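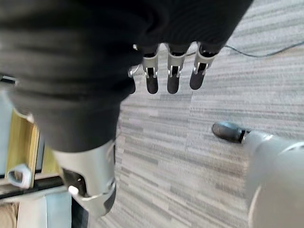

4.2 Drape, hem and finger opening

Figure 3. Dark charcoal cover over the back of a jointed hand. Uneven hem above the silver wrist section, ruffled edge at the fingers.

Fit was judged by eye first, then with the tape. The by-eye notes are given here, tape readings in Section 4.3. We looked at the back of the hand, the hem at the wrist, and the front edge where the fingers come out. Sides not scored. Should have been, see 4.4.

Back of the hand. Thick cloth, soft rib. A cover like the one in Figure 3 doesn't lie flat, it folds across the hand, and the folds run horizontally. We had expected this from the swatches. The thick swatches made few big folds and the thin ones made a lot of small creases, and on the bench the thin ones looked tidier. On a hand the difference is smaller. Once the cloth has to wrap down toward the wrist there is extra length to put somewhere, and a fold is where it goes. Shortening the back panel takes out part of it. Too short and the hem rides up, so we stopped at 6 mm off the original pattern and left it there.

Color. Dark gray throughout this section. Lighter shades were cut but are not reported. Creases are harder to see on the dark cloth under the bench lamp, so scoring was done next to the window, mornings only.

Hem. The hem in Figure 3 is uneven and ends just above the metal of the wrist. Both points matter to us. An uneven hem is a finish problem and, for some users, only that. The pattern from Davier has a straight lower edge, meant for a round wrist, and the back of a hand with cloth pulled over it is not round. One side drops, the other gets pulled up. We tried a curved lower edge (D. Wako's redraw of the Davier pattern, 2 pieces instead of one) and the hem came out closer to level on most covers. Not all. The height of the hem is a separate question. Ending above the wrist section leaves any buttons or panels there free to reach, and the longer Nadico pattern does not always manage this. We prefer the short one. A drawcord was suggested by Pladen, tried, dropped. It bunched.

Finger opening. This is the weak spot. The front edge ruffles where the fingers meet the palm. Three fingers stand clear of the cloth in Figure 3, with the metal middle segments and the black fingertips fully out, while the leftmost finger is mostly lost behind the folds, only a ring-shaped knuckle showing. Same cloth, same edge, very different result from one finger to the next. A single wide opening lets the cloth slide sideways and pile up over an outside finger. It should be noted that we first put this down to careless dressing and had the covers put on again by a second person, with the same instructions. Piling still came up in the second round, so the opening itself has to take some of the blame.

Two fixes were tried on the wide opening. First, a narrow binding along the edge. Less ruffle, but a stiffer edge, and the binding tended to sit on the knuckles. Second, a short stitched bar between neighboring fingers, so that each one has its own gap. Slower to put on. The cloth stayed where it was put, though, and we scored these covers higher than the bound ones. Whether the bars hold up to repeated washing is not known yet; seams of this kind on the older Obeidat covers opened at the ends first, so thats where we would look.

Separate finger tubes were ruled out early. They cover the joints, and cloth over a joint with pins and cut-outs is going to catch sooner or later. Leaving the fingers bare from the middle segment down seems the better compromise, with rubbery tips in particular kept free of cloth.

Scoring. 3 points for a good edge, down to zero. Both scorers worked from the same sheet but did not see eachother's marks. Disagreement was mostly over the ruffle: one scorer took off a point for any ruffle at all, the other only where it touched a finger. We kept both sets and did not average them. Hem scores agreed well. Back-of-hand scores agreed too, probably since there was little to argue about.

Cloth weight. All covers in this section were cut from the 300 g/m² roll. Lighter rolls are dealt with in Section 5, where the hem rolls up and the straight lower edge performs worse again.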